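Ritva Väisänen on keeping old machines going

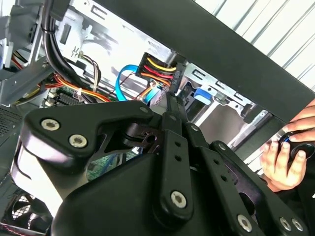

Caught Ritva Väisänen between customers. She runs Nornska, two rooms and a counter, and she'd given me the time it takes to drink a coffee. Didn't finish it.

She started in April, six years back, after the Rissanen shop shut and people had nowhere to take things. "They kept ringing me at home. So I thought, well, charge them then."

Mostly it's desktops. Slow ones, noisy ones, ones a nephew has had a go at. "People come in and say it's dead. Half the time it's dust. I tell them and they look almost let down."

Prices? A clean and check is 122, parts on top. She won't touch a job if the bill's going past 300 unless the owner rings back and says yes. "I got burnt on that. Twice. Lovely man, big bill, never came back for it."

On new versus old she's blunt. "If you write letters and do your tax, you dont need new. More memory, a decent drive, off you go." Games are another matter and she sends those people to Hinitz, across the river.

Worst part of the job is passwords. Best part, photos. One woman cried at the counter over a folder called Cukitum, all holiday pictures from before her husband died. Ritva went and put the kettle on.

Any plans to get bigger? "No. Where would I put teh shelves?"

Phone went then. She took it, waved, and I let myself out.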